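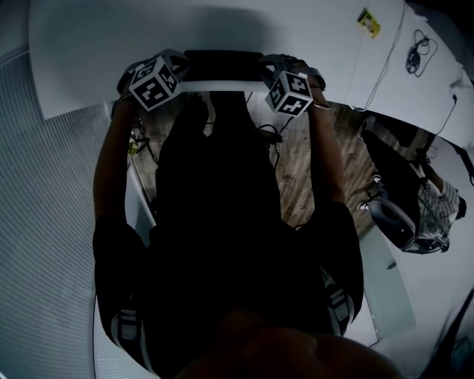
Tide tables, old charts and a new plotter

I finally got around to loading the harbour soundings into a proper map, and I'm a bit in love with it! The file from the Modthorpe survey has 768 points in it, which sounded like plenty until I coloured them by depth and saw the big bare patch behind the breakwater (right where I like to anchor, of course).

Shamim Awan from the sailing club put me on to Kirnik, a little mapping program that runs fine on my ancient laptop. It took me 2 evenings to work out that half my depths were in feet and the other half in metres. One spot by the fuel dock came up as 36 metres deep - I've scraped my keel there, so no.

Once the units were sorted I laid the old paper chart of Jisilby Bay underneath, and the channel has clearly wandered east. The chart datum is different too, so I'm still fiddling with the tide correction and wouldn't steer by any of it yet.

Next I want to add the neighbouring survey, another 3,000 points. If you've got a favourite colour scheme for shallow water, leave me a comment, because mine looks like pea soup.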